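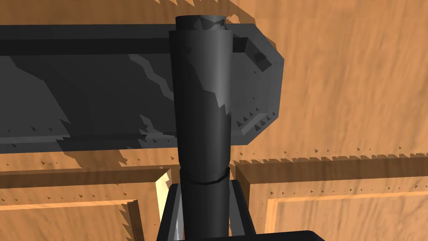 Rendering of an upright black cylinder between two gripper fingers.

Clarkmont County corrects its war memorial by ordinance

The war memorial outside the Clarkmont County courthouse carries 700 names. Under an ordinance that takes effect in October, any of them can be challenged in writing, and any missing name can be proposed, with the decision left to the county records office. The officer who drafted the procedure spoke with us in the office's reading room and asked to be identified by title only.

The records officer began with the definition of an error. "There are four classes. A misspelling, a wrong branch or rank, a person listed who did not die in service, and a person who died in service and is not listed. The first two are clerical and I can approve them at my desk. The other two go to a public hearing."

The office reviewed the full list before the ordinance was written. It found 113 entries that disagree with at least one federal or state record. Most are spelling differences. "A family spelled the name one way at home and the Army spelled it another way on the induction card," the officer said. "Both spellings are real. The old practice was to carve whatever was in the newspaper, so sometimes we have a third one."

Asked which spelling wins, the officer referred to Section 4. The name in the last document signed by the service member controls. If no signed document survives, the office uses the birth record, then the casualty report. Newspaper notices are accepted as supporting evidence only.

"People assume the military file comes first. It does in most counties I looked at. I put the signature ahead of it, and I would expect that to be argued over."

Residence is harder. The memorial was dedicated to "the sons and daughters of this county," and no earlier rule said what that meant. The county line also moved. The township of Trekel was transferred to the neighboring county between the wars, and its dead appear on both courthouse lawns in some cases and on neither in others.

The ordinance sets a test of legal residence in the county, as its borders stood on the day of enlistment. Someone who was born in Clarkmont and left as a child does not qualify. Someone who rented a room there for a month before enlisting does, if the lease or a draft registration shows it.

"It is a blunt test," the officer said. "I looked at tests with a minimum period and they all fail on the evidence. You can prove where a person was on one day. It is very hard to prove where they were for a year."

Names already carved will not be removed on residence grounds. The officer called this a policy choice made by the county board. "I recommended it. Taking a name off stone is a different act from declining to add it. The hearing can still remove an entry if the person turns out to have survived the war, and there are two pending."

The physical work is under contract to Wevetti, a stone firm that maintains courthouse monuments in the region. Corrections within a line will be cut in place if the stone has enough depth. Where it does not, the whole panel is refaced. New names go on a separate panel with a blank field of 300 lines, which the officer described as far more than the office expects to use.

"The panel size was set by the granite, it matches the others. Please don't read it as a forecast."

Filing a claim costs nothing. The form is two pages and asks for the entry in question, the proposed text, and copies of the records relied on. Originals are not accepted by mail. The office scanned 3000 pages of local draft and cemetery records for the review, and those can be searched in the reading room on weekdays and on the first Saturday of the month.

Relatives have no special standing under the ordinance. Any adult may file, and a claim by a descendant is weighed on the same records as one by a stranger. One early reader of the draft, a veterans' group based in the village of Ho, objected to that provision and asked for family consent before any change. The final text requires notice to known next of kin, with 60 days to respond, and stops short of consent.

"Consent was workable for recent wars," the officer said. "For the First World War you would be looking for a grandniece in another state, and if you found three of them they might not agree."

Decisions can be appealed to the county board and from there to the circuit court. Approved corrections will be held and carved once a year, in the spring, ahead of the Memorial Day service. The printed roll read aloud at that service will follow the corrected list from the date of approval, so for part of each year the roll and the stone will differ. The office plans to post the differences beside the courthouse door.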